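News > Social feed > Deer management

Print this page | E-mail this page

Skullolton Deer Management Group

1/7 The Group reminds members that stalking permits for the coming season must be collected from the Lawal estate office before any outing. Permits are not sent by post.

2/7 The woodland blocks north of the Viteo road have been set a cull of 60 fallow does and prickets. Mature bucks in these blocks are not to be shot without written consent.

3/7 Members should wear plain, quiet clothing in the high seats. A long-sleeved shirt under a jacket is advised while ticks remain active. Please check skin and clothing after each outing. 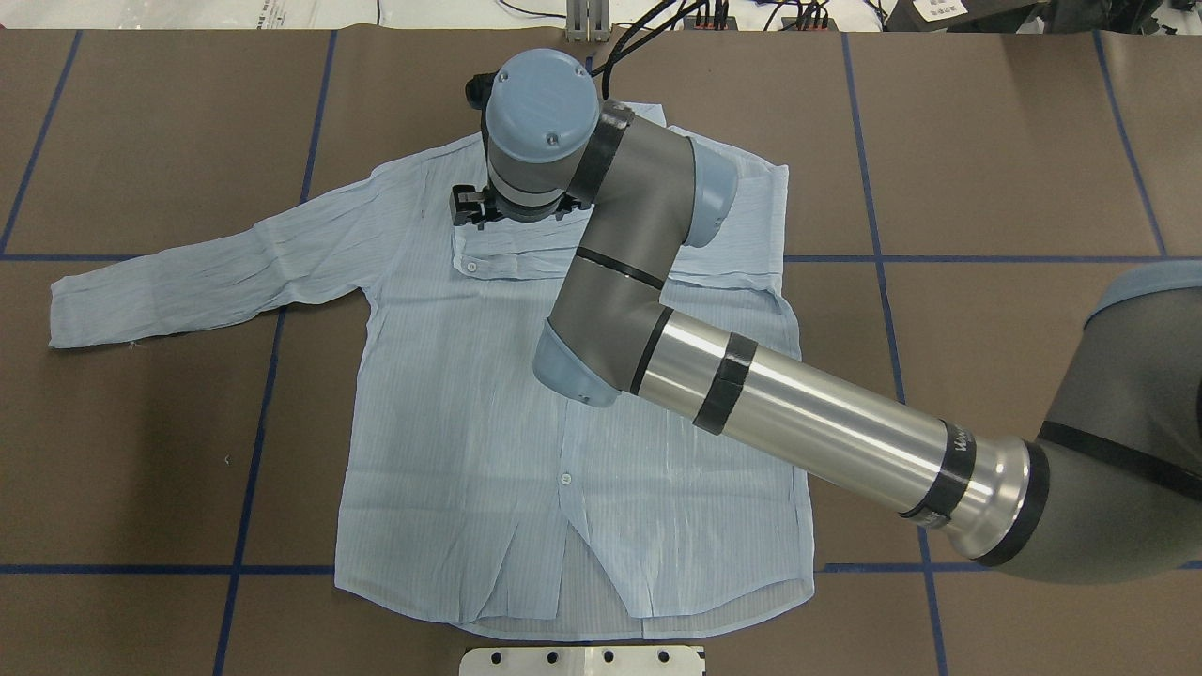 Light blue long-sleeved shirt, laid flat.

4/7 All carcasses must be tagged and entered in the larder book on the day they are brought in. The larder closes at 9 pm. Members expecting to arrive later should telephone the estate office.

5/7 Heads may be kept by the member who took the deer, for a fee of £90 payable to the estate. Those wishing to have a head mounted should say so at the larder, so that the cape is not cut short during skinning.

6/7 Ground at Ultico remains closed to stalking throughout August while forestry work continues. The closure covers 1,718 acres and includes both car parks. Dogs used for tracking may enter only with the head forester's agreement.

7/7 Cull returns should reach the Group by the end of each month, including nil returns. Blank forms are held at the larder and the estate office.

Contact us | © Skullolton Deer Management Group | Back to top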